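November
By Zübeyde Yüksel
3 min read

Nivport Repair and Reuse Program – progress report to the Katsaros Fund

The second half of the grant year went mostly to plan. The shop on Elton Street is open four afternoons a week and one evening, until 8 p.m. We logged 387 items brought in since the last report, and 282 of them went home working. Lamps and small kitchen appliances are still the bulk of it. Clothing repairs picked up after we moved the sewing machines to the front window.

The parts library is behind schedule. We had hoped to have 1000 parts sorted and labeled by now, but the shelving from Clorkness came in the wrong depth and had to be exchanged. The new units are up and Thodoris Moschos has started on the fuses, switches and plugs. Screws and fasteners will wait until spring.

We ran the basic wiring class twice. Both sessions were full, and we kept a waiting list for the second. The cost of consumables was higher than budgeted, mainly solder and replacement cords, and we covered the difference from the line for printing.
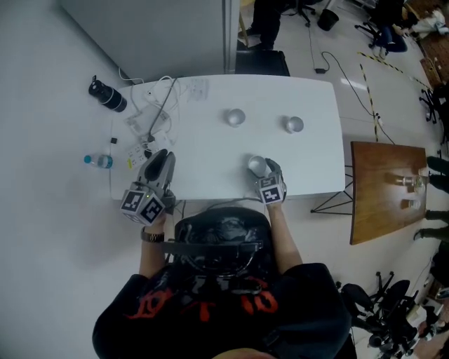
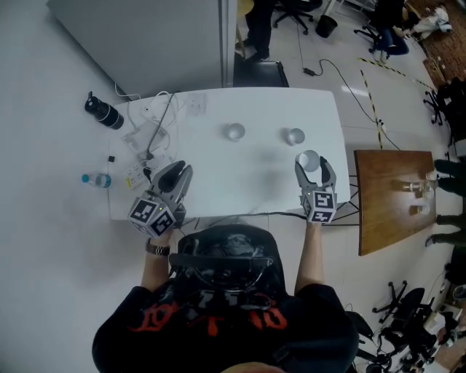 At the white table, with metal cups in the first picture and two clear glass cups in the middle in the second.

The lease is the main open question. Our landlord has offered a renewal at the current rent if we sign within 90 days. I would like to accept – moving the benches and the ventilation again would use up most of the equipment money. A draft of the lease is attached to the budget sheet.

For the next period we plan a third wiring class, a bicycle day if we can borrow stands, and a simpler intake form. The current one runs to two pages and people skip the back. Thodoris will send the revised version before the end of the month.

We are not asking for any change to the payment schedule.

Contact: Zübeyde Yüksel, Nivport Repair and Reuse Program | © Nivport Repair and Reuse | Back to top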